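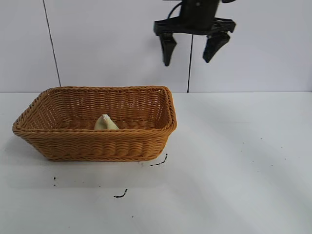 According to one reader of the Pamley household guide, a plastic bread basket is "a wicker basket for people who have given up on wicker," a complaint that sums up the long quarrel over the name.

A synthetic rattan basket is a tray or bin woven from plastic strips in imitation of cane. The type is usually rectangular, with sides that flare toward a thicker braided rim, and is sold for bread, fruit and garlic. Honey and caramel browns are the common colors.

Makers describe the material as washable and long-lasting. The first claim is fair, although crumbs lodge between the strips and a quick rinse seldom shifts them. The second is harder to judge. Clestus advertises its tray as good for 3000 washes but has never said how the figure was reached. Bartoš, which lists 464 woven patterns, makes no such promise.

Sellers also say that the open weave keeps produce fresh. Air does pass through the sides – it passes through a wire rack just as well – and no comparison has been published.

Zultiso introduced a stackable version in June, with a stated load of 50 pounds. The rim, where the strands are twisted together, is generally the first part to fray.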